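Search this site Search Go

Mugs, mostly

19 December 2025

Quick one tonight, the oven timer is going in a bit and I still have cards to write.

So. The mug situation. I said back in May that I'd do something about it and then did nothing, as is tradition. We had mugs in the cupboard, mugs on top of the cupboard, mugs in the box that came from Hildegard Wiegand when she moved to Narkthorpe (thank you Hildegard, I do love them, there were just so many). Every time I wanted the one at the back I had to take out all the ones at the front.

New rule is: only the ones we reach for. Everything else goes in the box for the school sale. Took most of an evening becuase I kept stopping to make tea and then, well, another mug.

What I did was put the drying mat in the middle and let that be the maybe spot. Anything on the mat I had to decide on before bed. Off the mat was safe. Not scientific. Worked ok. 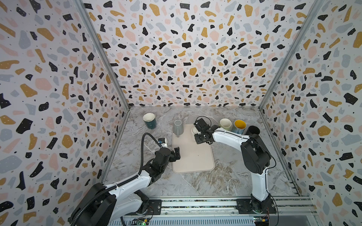
Gray one and the little cream one, still on the mat. Terrazzo walls, still not tired of them.

The dark teal one was never in danger. Cream inside, cream rim, goes with me to the couch every night. Same with the blue-gray one with the yellow inside, that yellow at six in the morning does more for me than the coffee does. The black one is for guests who say they don't mind which.

Gray mug: kept. Plain as anything but it's the right size for soup. Little cream cup: kept too, I know, I know. It's too small for coffee and I use it for egg whites. Don't argue.

Out went the Pasard travel cup with no lid, two with chips, and a tall thing that never once fit under the tap. Felt good. Felt a bit mean about the tall thing.

Also the mat. Cream was maybe a silly color for something that lives under wet dishes, but a rinse and a scrub with baking soda and it comes back. I let it dry standing up against the tiles overnight. If you leave it flat it gets that smell, you know the one.

Next up is the glasses shelf, which I am not ready to talk about. Timer's gone, got to run. More after the hoildays.

5 comments 91 shares

Get new posts by email. Join 1613 readers. Enter your email address Subscribe

This site uses cookies. Accept Manage settings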